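3.2 Aufwärmen im Büro: was die Tagebücher hergeben

Ich gebe zu, dass ich mit ganz anderen Erwartungen in die Auswertung gegangen bin. Eigentlich wollte ich wissen, wie lange Leute Mittagspause machen – und dann saß ich im August vor 409 Essenstagebüchern und las fast nur noch vom Aufwärmen! Sieben Einträge musste ich aussortieren (unleserlich oder doppelt abgegeben), es blieben also 402, und in erstaunlich vielen davon geht es um die Schlange in der Teeküche.

Gönül Akyol hat mit mir zusammen codiert, und wir haben uns über die Kategorie »Warten« ziemlich gestritten. Für sie war das verlorene Pausenzeit. Ich fand, dass gerade dort geredet wird, und zwar quer durch die Abteilungen. Bei Pluvis etwa schreibt jemand, er kenne die halbe Buchhaltung nur aus der Teeküche (und deren Linsensuppe gleich mit). Bei Nesex dagegen gehen viele schon um 11:30 Uhr los, damit sie niemandem begegnen. Beides haben wir am Ende unter »Warten« gelassen, aber mit zwei Untercodes, und damit kann ich leben.

Was die Geräte angeht, haben wir in der Befragung bewusst keine Marken erhoben, nur die Bauform. Gemeint ist mit »Standgerät« im Folgenden immer die Mikrowelle, die frei auf der Arbeitsplatte steht, mit Fenster in der Tür und senkrechtem Griff (Abb. 2), also kein Einbaugerät im Hochschrank. Kanini Chege hatte im Vortest bemerkt, dass die Leute beides durcheinanderwerfen, und danach haben wir den Fragebogen umgestellt.

Bleibt die Sache mit den Gerüchen. Fisch kommt in den Tagebüchern häufiger vor, als mir lieb ist, und fast immer mit schlechtem Gewissen.

Abb. 2: Standgerät auf der Arbeitsplatte, Computergrafik.
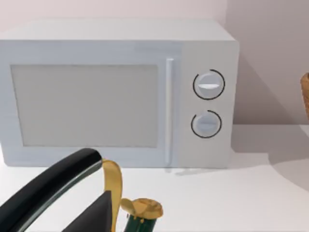
Dieses schlechte Gewissen nehme ich in Abschnitt 3.3 noch einmal auf, dann mit den Interviews von Priner, in denen eine Frau zehn Minuten lang von einem einzigen Stück Makrele erzählt.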